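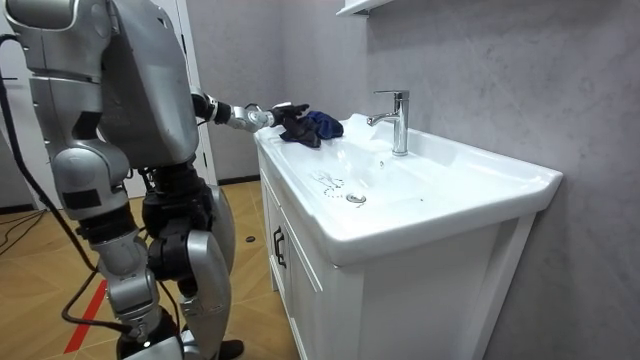

Una parada registrada a tiempo vale más que una tarea terminada, sostuvo Mayu Matsuda en la sesión anterior, y añadió que el operador no debe reanudar un ciclo cuya interrupción no sepa explicar.

Seguridad y fiabilidad en robótica de servicio
Tema 7. Análisis de un fallo: pérdida de sujeción en la limpieza de sanitarios

1. Antecedentes
El ensayo se realizó en el laboratorio Kinirley con el controlador Flokden. La tarea consistía en retirar la suciedad de la cubeta de un lavabo con un paño. En el ciclo 1728 el sistema comunicó «superficie limpia» sin que la mano hubiera ejercido presión sobre la cerámica. El error se repitió hasta el ciclo 2153, momento en que se ordenó la parada. 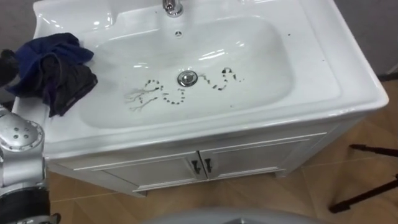
El fallo se clasifica como falso positivo de finalización. El controlador daba por concluida la pasada al completar la trayectoria prevista, sin contrastarla con el estado de la superficie. La comprobación visual habría bastado para rechazar el aviso: una cubeta con regueros de motas oscuras a ambos lados del tapón de desagüe, y con los paños amontonados sobre la encimera, no puede recibir la calificación de limpia. El alumno deberá distinguir entre trayectoria completada y tarea cumplida.

2. Causa probable
El informe Gornureo atribuye el origen a un umbral de fuerza mal ajustado. Con tejidos plegados, la mano interpretaba el grosor del paño como contacto con el lavabo.
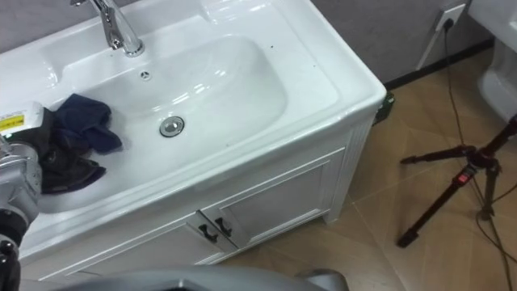

Figura 3. Brazo y paños en la parte izquierda de la cubeta.

3. Medidas correctoras
Se estableció un plazo máximo de 18 segundos sin variación de fuerza, transcurrido el cual el brazo se detiene. La reanudación exige confirmación manual. Durante la inspección, el personal permanecerá fuera del alcance de ambos brazos y mantendrá accesible el pulsador de emergencia.

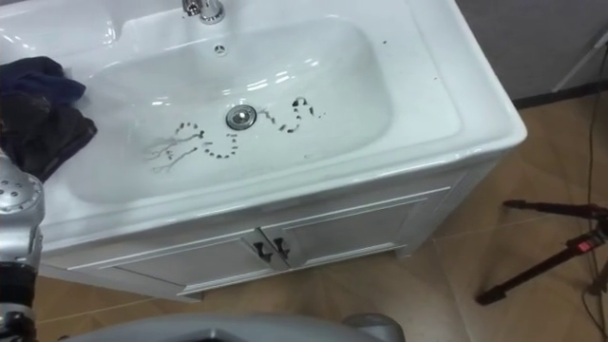 El plazo de detención no corrige el umbral, objetó Kaczorowski, y solo limita la duración del error. La observación se incorporó al protocolo: todo cambio de tejido obliga a calibrar de nuevo la mano.

4. Trabajo para la próxima sesión
Redáctese un árbol de fallos con el suceso superior «aviso de finalización incorrecto». Extensión máxima: dos páginas.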